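갈라 물건나눔방, 정리 탁자를 가운데로 옮기고 다시 문 열어

갈라 마을의 물건나눔방이 내부 정리를 마치고 12월부터 다시 주민을 맞이하고 있다. 나눔방은 에브우드 아파트 1층의 옛 독서실 자리에 있으며, 주민들이 쓰지 않는 생활용품을 가져오면 종류별로 나누어 필요한 이웃에게 전해 주는 곳이다. 이번에 바뀐 것 중에서 제일 큰 것은 정리 탁자의 자리이다. 전에는 탁자가 창문 쪽 벽에 붙어 있었지만 지금은 방 한가운데에 있고, 사람이 네 방향에서 모두 다가갈 수 있다.

나눔방 운영을 맡고 있는 린달바 올란다 씨는 자리를 바꾼 뒤 첫 번째 정리 시간에 사람들이 서로 기다리는 일이 많이 줄었다고 설명했다. 벽에 붙어 있을 때에는 한쪽에 두 명만 서도 복잡했다고 한다. 물건을 든 사람이 뒤에서 기다리다가 바닥에 상자를 내려놓고, 그 상자 때문에 다음 사람이 또 지나가지 못하는 일이 반복되었다.

나눔방을 이용하는 가구는 현재 142가구이다. 대부분 에브우드와 그 옆의 위홍이 단지에 사는 가구이고, 프로베루라 시장 근처에서 걸어오는 주민도 있다. 지난 가을에 들어온 물건은 거의 1,000점이었다. 그릇, 수건, 아이들 장난감, 사무용품이 많았고, 계절이 바뀌는 때라서 옷걸이와 얇은 이불도 자주 들어왔다. 물건이 늘어나면서 방의 뒤쪽 선반에는 아직 나누지 못한 상자가 계속 쌓였다. 올란다 씨는 여름이 끝날 때부터 방의 배치를 다시 생각하기 시작했다고 말했다.

처음에는 선반을 더 사는 방법을 의논했다. 그러나 선반을 더 놓으면 유모차나 휠체어가 지나갈 길이 좁아진다는 의견이 나왔다. 그래서 선반은 그대로 두고 탁자와 통의 자리를 먼저 바꾸어 보기로 결정했다. 방바닥에 종이테이프로 탁자의 크기를 표시하고, 며칠 동안 그 주위를 걸어 다니면서 불편한 곳을 찾았다고 한다. 그 결과 출입문 쪽으로 60센티미터를 더 당긴 지금의 자리가 정해졌다.

정리 작업의 중심은 넓은 흰색 탁자 면이다. 상판 두 장을 이어 붙여서 쓰기 때문에 가까이에서 보면 가로로 가는 이음선이 있다. 무늬가 없는 탁자를 고른 것은 작은 물건을 찾기 쉽게 하려는 생각이었다. 단추나 나사, 귀걸이 한 짝 같은 것은 나무 무늬 위에서 잘 보이지 않는다는 이야기가 이전부터 있었다. 탁자 양쪽에는 작은 구멍이 많은 짙은 회색 바구니와 베이지색 수납통을 놓는다.

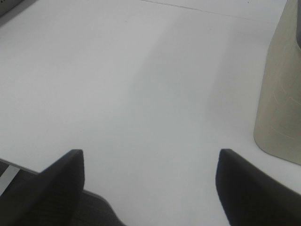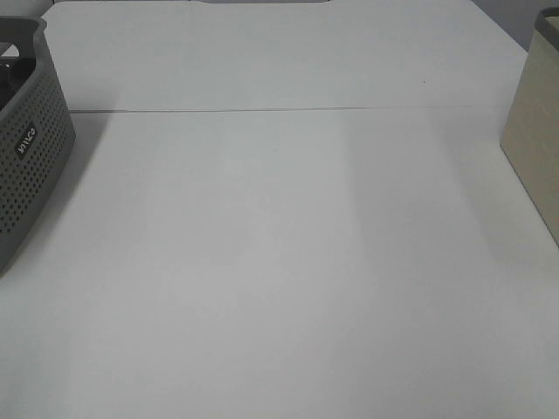
난디 즈와네

새 규칙은 어렵지 않다. 물건을 가져온 사람은 먼저 출입문 옆의 공책에 이름과 물건의 종류를 적는다. 그 다음에 탁자 위에 물건을 꺼내 놓고 정리 담당자와 같이 상태를 확인한다. 바로 나눌 수 있는 것은 베이지색 통에 넣고, 한 번 더 살펴볼 것은 회색 바구니에 넣는다. 예를 들면 뚜껑이 없는 반찬통, 건전지를 확인하지 못한 장난감, 짝이 맞지 않는 장갑은 바구니로 간다. 바구니의 물건은 그날 저녁에 담당자 두 명이 다시 보고, 고칠 수 있으면 수리 선반으로 옮긴다.

통이 가득 차면 새 통을 꺼내지 않고 먼저 선반으로 비우는 것도 규칙에 들어 있다. 예전에는 통을 하나씩 더 꺼내다가 탁자 위에 물건을 놓을 면이 거의 남지 않은 날이 많았다. 지금은 두 개만 쓰기로 약속했기 때문에 담당자가 중간에 움직이는 횟수는 늘었다. 이 점에 대해서는 의견이 갈린다. 오래 참여한 주민 중에는 걷는 일이 많아져서 다리가 아프다고 말한 사람도 있고, 대신 탁자를 닦기가 편해졌다고 말한 사람도 있다.

기자가 방문한 오후에는 탁자를 닦는 방법에 대해서도 짧은 의논이 있었다. 흰색 면은 얼룩이 빨리 눈에 띈다. 특히 그릇 바닥에 남은 검은 자국과 상자에서 묻어 나온 먼지가 문제라고 한다. 담당자들은 정리 시간이 시작되기 전과 끝난 뒤에 젖은 수건으로 한 번씩 닦고, 이음선 부분은 마른 솔로 따로 쓸기로 했다. 이음선에는 실밥과 모래가 잘 들어가고, 물을 많이 쓰면 상판 끝이 상할 걱정이 있다는 의견이 받아들여졌다.

조명도 조금 바뀌었다. 탁자가 창문에서 멀어졌기 때문에 천장 등의 방향을 돌렸는데, 아직 서 있는 위치에 따라 탁자 위에 그림자가 생긴다. 올란다 씨는 글씨가 작은 설명서나 옷의 세탁 표시를 읽을 때 그림자가 방해된다고 하면서, 봄이 되기 전에 등을 하나 더 달고 싶다고 말했다. 비용은 아직 정해지지 않았다. 위홍이 단지의 관리사무소에 남는 등이 있는지 물어본 상태이다.

이용 시간은 오전 10시부터 오후 4시까지이고, 점심시간에도 문을 닫지 않는다. 물건은 한 번에 상자 두 개까지 가져올 수 있다. 상자가 더 있는 주민은 미리 전화로 시간을 정해야 한다. 이불과 베개는 세탁한 것만 받으며, 유리가 깨진 액자, 날이 드러난 칼, 사용하던 화장품은 받지 않는다. 가구와 큰 가전제품도 받지 않는다. 이 부분은 공책의 첫 장과 출입문 안내문에 똑같이 적혀 있다.

물건을 가져가는 사람은 돈을 내지 않는다. 다만 한 가구가 한 번에 가져갈 수 있는 것은 다섯 점까지이고, 같은 종류는 두 점까지이다. 그릇 세트처럼 나누면 쓰기 어려운 것은 한 점으로 계산한다. 이 계산 방법 때문에 가끔 오해가 생겨서, 앞으로는 세트에 끈을 묶어 표시할 예정이다.

아이들과 함께 오는 주민을 위한 시간도 새로 만들었다. 한 달에 두 번, 오후 2시부터 한 시간 동안 초등학생들이 장난감과 학용품을 직접 나누어 볼 수 있다. 첫 모임에서는 색연필을 색깔별로 묶는 일을 했는데, 길이가 너무 짧은 것을 버릴지 남길지를 두고 아이들의 이야기가 길어졌다. 결국 손가락보다 긴 것은 남기기로 했다. 누구의 손가락으로 재는지는 다음 모임에서 다시 정한다고 한다.

수리 선반은 아직 준비가 부족하다. 현재 선반에는 물건 70점이 기다리고 있고, 그중 많은 것이 지퍼가 고장 난 가방과 우산이다. 나눔방은 바느질이나 간단한 수리를 할 수 있는 주민을 찾고 있다. 공구는 나눔방에 있는 것을 쓸 수 있지만 재봉틀은 없으므로, 집에 가져가서 고친 뒤에 다시 가져오는 방법도 가능하다. 집에 가져갈 때에는 공책에 물건 이름과 돌려줄 날짜를 적어야 한다.

프로베루라 시장의 상인들도 이번 재개장에 관심을 보였다. 포장용 종이와 깨끗한 종이 상자를 모아서 나눔방에 보내겠다는 가게가 있었고, 나눔방은 상자의 크기를 두 가지로 정해 달라고 부탁했다. 크기가 여러 가지이면 선반에 쌓을 때 무너지기 쉽다. 상인 쪽의 답은 아직 오지 않았다.

탁자의 자리는 겨울 동안 그대로 유지한다. 날씨가 따뜻해지면 이용하는 주민에게 종이 한 장짜리 설문을 나누어 주고, 통의 위치와 개수를 다시 정할 계획이다. 설문지에는 좋은 점과 불편한 점을 적는 칸이 있고, 이름은 쓰지 않아도 된다. 나눔방에 물건을 가져올 계획이 있는 주민은 출입문 안내문을 먼저 읽어 달라고 올란다 씨는 부탁했다.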